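How to Set Up a Play Kitchen Cooktop Kids Can Reach

I've rearranged our play kitchen more times than I care to admit, and the stove is the part I finally got right!
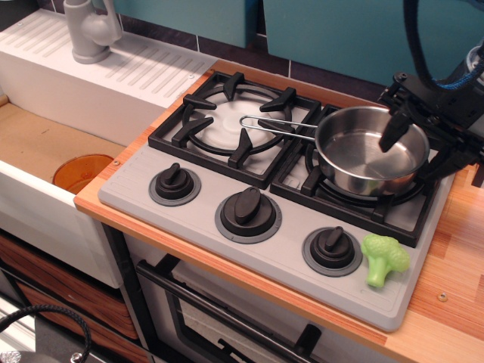 Start with the sink, then put the cooktop right beside it, knobs facing the kid. Turn every knob once before you fasten anything down - ours stuck until I wiped the crumbs out from behind it.

Next, pick your pans. Small ones with a long handle are great, but swing the handle in over the stove so sleeves don't catch it (my friend Ritu taught me that one). Two pans is plenty.

Keep the play veggies in a bowl nearby. You'll still find broccoli everywhere, trust me.

Cleanup takes us nearly 4 minutes. Pans go in the sink, food goes in the bowl, and the burners get a quick wipe with a damp cloth.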